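Mahtab Shokri
@mahtabshokri

Thread on whether a machine can do kitchen chores yet. Short version: some of them, slowly, if you choose the kitchen. Longer version follows.

The chore I care about is clearing and resetting a worktop. Cooking gets the attention, but most of the labour in a kitchen is picking things up and putting them somewhere else.

Soft fruit, bowl, board, and very little spare room:
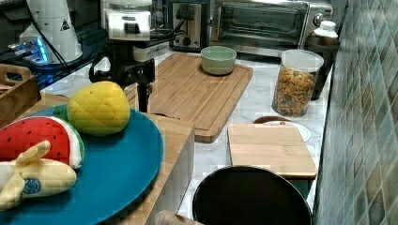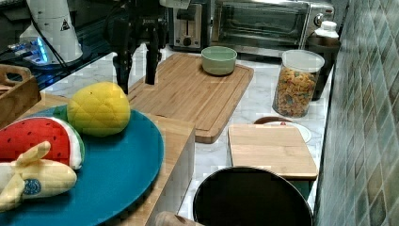 Start with the grasp, as everyone does. A two-finger grip on a soft object is forgiving. The object deforms, contact area goes up, and a position error of several millimetres gets absorbed. I would call this part solved for plush and for bread rolls. I would not call it solved for a ripe pear.

A ceramic bowl is harder. You take it by the rim, one finger inside and one outside, and the rim has a curve. Come in at the wrong angle and the bowl turns under you. People correct for this with the wrist and never notice.

Then a plate with something resting on part of it. The plate can't be lifted until the thing on top has gone, so the job needs an order. Getting the order right on paper is easy. Spotting at run time that the order has changed is where most systems I have tried fall over.

Clear plastic tubs. Depth cameras see the contents, or the wall behind, or nothing. Vellska's software handles this by treating any hole in the depth map as solid. Crude, and it works better than the two clever methods I tested before it.

Numbers, for those who want them. In January we logged 1150 single pick-and-place attempts on the bench in our own lab. 841 ended with the object where it was meant to be. Score it as you like. I score it as a machine I would not leave alone with crockery.

Of the failures, the largest group were bad placements. The object was held properly and then set down on an edge, or let go slightly too high. Gervasio Figueroa has been saying for two years that letting go deserves as much work as picking up. He was right and I owe him lunch.

Speed. A full reset of the bench took 19 minutes. I did the same one by hand while on the phone and was finished before the call was.

Min-kyu Kong asked whether shop floors are further along. Yes, for a dull reason: the bins are all the same size and they stay put. Sosa runs one line with 40 part types and I'd trust it overnight. Move one bin a hand's width and I'd want someone standing by.

So, can it do chores? Single items, known objects, decent light, no hurry: yes. A worktop as you left it on Monday morning: no, not yet.

Placement results next, once Renata Daza has finished relabelling the failures. Some of what I filed under "dropped" was "put down badly", and the two need different fixes.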